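Stop telling me the simulator was fine

I've had the same argument three times since March, so I'm writing it down and then I can just send people the link.

We had an arm at the Drakcombe workshop that was meant to open drawers. Dull job, perfect job for a robot! It had learned the whole thing in simulation, and in there it was a little star: 274 successes out of 400 tries on the first policy, and far better than that by the time we let it near real furniture. Then, on its 34th real drawer, it got its fingertip over the top of the drawer front, decided the thing was stuck, and kept pulling. The drawer was at its stop. The cabinet came over, the table went with it a bit, and I found out how slow I am at reaching a big red button.

No one was hurt. The cabinet was a write-off and so was one finger of the gripper (Storkitz sent a new one, bless them).

What gets my goat is what came next. The report we wrote for Tralum, who were paying, said the simulator had "performed as expected" and the fault lay in the "contact conditions". Well, yes! The contact conditions are the job. If your pretend cabinet is as good as bolted to your pretend table, then your arm has never once been punished for yanking, and it will yank. I'd seen those runs. I'd sat there with a cup of tea watching drawer after drawer slide open and thought how lovely it all looked.

A force limit of 30 newtons went in the next morning, and I'm glad of it. But it's a plaster. I'd like to see every team publish the ugly runs, the ones where the cabinet is allowed to tip and does. The Hijazi group were doing this before us and I remember being a bit sniffy about their success rate, which I now regret.

Anyway, one of our drawer runs is at the bottom of this post, and if you train on furniture yourself, go and check what your cabinet weighs before you do anything else.

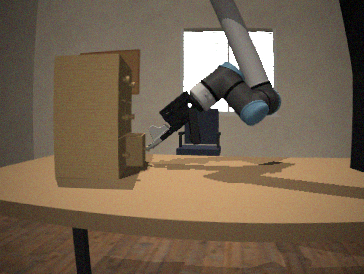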